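The fault that passed in simulation

Bernen, the arm controller built by the Flornitz workshop, has a stop rule that most of its users never think about. If the planner loses confidence in where an object is, the arm slows, holds its position and waits. In June the rule failed. A test arm carrying a length of pipe swept across a work table at full travel speed and struck a guard post. The gripper was bent and a wrist joint had to be replaced. No one was inside the fence.

The incident report runs to 10 pages and most of it concerns a single number. The controller keeps an estimate of where each object is, together with a figure for how far that estimate can be trusted. When the figure drops below a threshold, the stop rule applies. On the day of the collision the figure stayed high throughout, although the camera had lost the pipe altogether.

"The arm did what it was told," says Ngozi Iyamu, who led the inquiry. "It was told the pipe was in a known place. The pipe was in the gripper, half a metre from there."

Her team began with the hardware. The emergency stop circuit was tested and found sound. The joint encoders agreed with one another to within the maker's tolerance. The camera had dropped no pictures. Kanokwan Sombatkul, the workshop's vision engineer, then replayed the log through a fresh copy of the software and got the same result at the same point in the run, which ruled out a passing electrical fault.

The cause was in the way the tracker handled occlusion. When something blocks the view of an object, the tracker does not discard it. It holds the last good position and lets the confidence figure decay over time. The decay had been written to start when the object's outline disappeared. In the June run the outline did not disappear. A shadow on a nearby panel had nearly the same shape as the pipe, a straight length with a bend at one end, and the tracker matched to that.

Each match reset the decay. The position was left alone, as a separate check correctly rejected the shadow's location as impossible. The result was a stale position with a fresh score. Either check working alone would have stopped the arm. Working together, they kept it moving.

Adebayo Olatunji wrote the position check 2 years before the collision and is blunt about it. The check returned a rejection, he says, and the tracker had nowhere to put one. It logged the event at the lowest level and carried on. The log for the June run holds 4 such entries in the moments before impact. They were not displayed on the operator's screen.

The harder question was why testing had missed it. The Bernen release had been through 1,800 simulated runs before it reached a real arm, and had passed all of them. Danylo Pylypenko, who maintains the test rooms, found that shadows had been switched off in most of them to save computing time. Where they were on, the objects were boxes and cylinders, whose shadows are easily told apart from the things that cast them on a floor or wall. The one bent object in the library had been used only in rooms without shadows.

The workshop rebuilt the tests over the summer. The new rooms are plainly furnished and cheap to render, but the lights now cast shadows and there are large upright surfaces to catch them. The pipe is included in every set. Viewpoints are also chosen more harshly: a good share of them give the tracker a poor view of the table, with a wide panel close by. 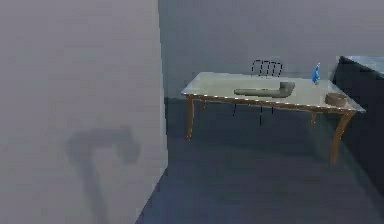
Page last changed: November 4, 2020

A hook-shaped shadow on a pale wall, with a grey pipe of much the same outline lying on the table beyond it, is the sort of input the old tracker could not be trusted with. Nothing else in the room is meant to be difficult. The bottle is bright blue and stands clear of the grey wall, and the bowl is a simple shape. The wire chair behind the table is a moderate test of edge detection.

The repair itself is short. A match now has to pass the position check before it can reset the decay, and a rejected match lowers the confidence figure further. Rejections go to the operator's screen in amber. The workshop also added a hard limit: if an object has not been seen in an accepted position for a fixed interval, the arm stops whatever the score says. Iyamu argued for this last measure against some resistance, on the grounds that it does not depend on the tracker being right about anything.

There is a cost. Folasade Wike runs a line at Flistatside that uses the same controller to load fittings, and her arms now stop more often than they did. Most of the stops are needless – a sleeve of swarf, a reflection, a lamp moved by a cleaner. She has asked for the interval to be lengthened. The workshop has so far refused, and has offered instead to help her move the lamps.

One item from the report remains open. Lodhi, the older controller from which the tracker was taken, still carries the original decay code. It is no longer sold, and owners have been advised to run it at reduced speed until a patch has been tested in the new rooms.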